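Notes for the Trarholm evening – keep to time, no slides until the end

Start with the lift. Flor Bedoya asked me in May whether she should hold off hiring for the canteen at Hurnska until the machines are ready. I said hire. Say why.

A demo is one good run. Ask how many bad ones came before it. Clarovik will tell you 932 tries, and then go quiet when you ask how many were on a table they had never seen. (Pause. Let them think about their own kitchens.)

Folding, wiping, loading a dishwasher – all promised, all still done by hand in every house I visit. Savvas Pappas disagrees and may well say so from the floor. Let him, but ask him for a date.

Slide up now.
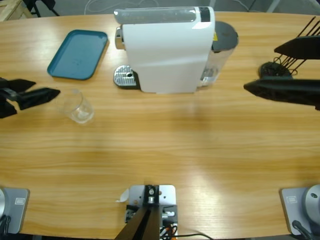

My test for any of these systems is the second cup of coffee. The first can be rehearsed to death. For the second, somebody has to clear up, top up the water and find a clean cup. Look at how kind the set-up is: one clear glass, an empty teal tray, a white capsule machine, bright even light and plenty of bare table. Now add post, crumbs and a toddler. I'd want 100 mornings in a row before I paid for it.

Questions. If Chie Nomura asks about the shop floor, say packing is closer than cooking, and only with the same box all day.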